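Metal plates vs. ceramic for everyday eating, where did you land?

Forum: Kitchen and Table > Dishes, Pots and Storage
14 replies

gifty_a
Posted in August

Hello all, I've been reading here for a long time and finally have something to ask. We are a household of five, plus my mother for most of the summer, and we have broken so many ceramic plates since we moved to the Ametepe side of town that I've stopped feeling sad about it. The last one was from the set my aunt gave us when we got married, and I swept it up and went straight back to stirring the soup.

So I'm thinking of going over to metal for everyday meals and keeping what's left of the good set for company. I grew up eating off metal plates at my grandmother's and I have only fond memories, but I was a child then and I wasn't the one washing up. My husband says it will feel like camp. My mother says it will feel like home. You can see I'm not going to get a ruling inside the house.

What I'd love to know from people who have made the switch: does the food go cold too fast? Do the scratches bother you after a while? And is there a shape you'd recommend? I keep going back and forth between the flat kind and the kind with a bit of a rim.

Gifty Agbenyega

seidu_g
Hi Gifty, and welcome out of the shadows! We switched when our second was learning to feed himself, and I'd do it again tomorrow. The food does cool down faster, there's no getting around that, but I run the plates under hot water and dry them while the rice is resting and it makes a real difference. It's one more little job, I know. My daughter does it now and considers it her department.

On shape, go shallow with a rim. Flat ones are fine for toast and hopeless for anything with gravy. Ours are plain round ones, silver colored, no pattern at all, and I've come to like how little they ask of me.

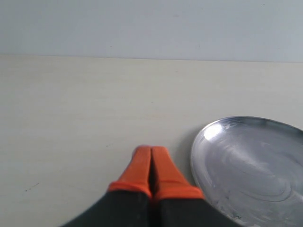 Round, shallow, plain metal. The sort of plate I mean.

As for scratches, they show up in the first few weeks and you'll notice every one of them. Then there are so many that they run together into a kind of soft finish and you stop looking. My uncle's plates are older than I am and I think they're handsome.

Seidu Gyamfi

breadandradio
I'm going to be the grump and say I went the other way. We had metal for six years and I gave the whole stack to my nephew when he got his first apartment. It was the noise that did it. Forks on metal, spoons on metal, one child who liked to drum. By dinnertime I'd already had a full day of noise at work and I just wanted to hear the person across from me. Ceramic breaks, yes, but I've broken maybe two since then and I eat in peace.

Also, cutting meat on them sets my teeth on edge. Some people don't mind it at all. I'm jealous of those people.

lateo_lane
The noise is a fair point but a lot of it comes from the table. We had a bare tabletop for years and it was like eating inside a bell. I put down a thick cloth and the whole room calmed down. If you don't want to wash a cloth every other day (I didn't, in the end), cork mats do nearly as well.

Gifty, I'd also say don't buy a full set at the start. Get two, use them for a month, let everybody have a turn complaining, and then decide. I ordered 45 for our church hall without trying one first and the rims were so sharp that people were picking them up with napkins.

seidu_g
That's good advice about the rims. Run your thumb all the way around before you pay. A rolled edge is what you want. And if they nest so tightly that you can't pull two apart with damp hands, leave them in the store, you'll be fighting with them every single evening.

breadandradio
I tried a cloth! The drummer pulled it off with the plates on it. But I take the point, and he's 14 now so I suppose I could risk it.

oldspoons
Can I put in a word for enamel? You get the lightness and most of the toughness, it's quieter than bare metal, and it comes in colors, if your husband is worried about the camp feeling. (Though I admit enamel has its own camp feeling.) Mine are from Mumico and I've had them through two moves.

seidu_g
With respect to oldspoons, I've had bad luck with enamel. It chips. Once it chips at the edge it rusts there, and then you're throwing out a plate that would otherwise have years left in it. With plain metal there's nothing on top to come off.

oldspoons
It chips if you drop it, Seidu. So does everything except yours, apparently! I've got one chipped plate out of twelve, and it lives under a geranium now. I don't count that as bad luck. I'll grant you I'm one person in a quiet house, and Gifty has six at the table.

mollham_marta
Something I haven't seen mentioned is the microwave. If you're a family that makes up a plate for whoever is coming home late and then warms it through, you will need a few ceramic ones handy, whatever else you do. My husband gets in from the Mollham depot after nine most nights and I'd forget, and he'd stand there in his coat moving his dinner from one plate to another. We keep four stoneware ones on the low shelf for that.

For washing, skip the rough pads. Warm water and a soft sponge, and dry them right away if your water is hard like ours, or you get those cloudy spots. A splash of vinegar takes the spots off.

gifty_a
Oh, you are all so kind, and I've read every word of this out loud at the table. The microwave hadn't crossed my mind at all and we do that at least three nights a week, so thank you, Marta. I think what's left of the wedding set can do that job and I'll stop saving it for company that never notices anyway.

My mother would like Seidu to know that she has always warmed the plates and that I was told this many times as a girl. My husband would like breadandradio to know he's on their side.

I'm going to do as lateo_lane says and start with two. There's a shop past the Lateo bus stop that has the rimmed kind in the window, and I'll take my thumb with me.

breadandradio
Tell your husband there's a chair for him at my house. Bring his own plate, though.

lateo_lane
If it's the shop I'm thinking of, ask them to show you the ones in the back too. The window ones used to be the thinner sort and they bend if you lean on them. It's been a while since I went, so that may have changed.

seidu_g
Greetings to your mother, Gifty. Ask her if she warms them in water or over the pot. My own mother used to set them over the pot like a lid and I've never managed it without getting steam up my sleeve.

gifty_a
Over the pot. She says roll your sleeve up.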